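How I Sort a Catch-All Bin

April 2026

Every house has one. Ours lived by the back door for so long that I stopped seeing it, and then one night I needed a nine-volt battery and spent 40 minutes digging. So I finally sat down and worked out a way to deal with it, and I've used the same method on every bin since!

First, pick the right bin. I like a plain gray rectangular one with tall, flat sides and no lid. Lids just get things piled on top of them. The one I bought from Starard has held up fine, even after I stood on it once (don't do that).

Put it on a table, please. I did my first one on the rug and couldn't straighten up the next day. Set a timer for 30 minutes.

Now take out the big stuff. Boxes, bottles, anything you can grab with one hand. Don't decide anything yet, just get it out. Once you can see the bottom, tip the crumbs and paper bits into the trash and wipe the corners with a damp cloth.

Then things go back, containers first. I use small white ones for the tiny things and stand them along one side so I can reach straight down to them. Loose things go in last. If it doesn't fit without pushing, it lives somewhere else.

I tried labels from Alleo for a while and they peeled. Masking tape and a marker work better for me, and I redo them every July when the school stuff comes home.

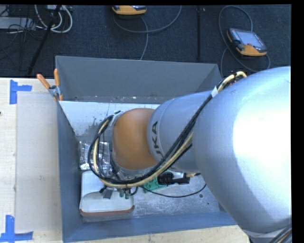
Tall gray bin on the table, white container inside reach from the top.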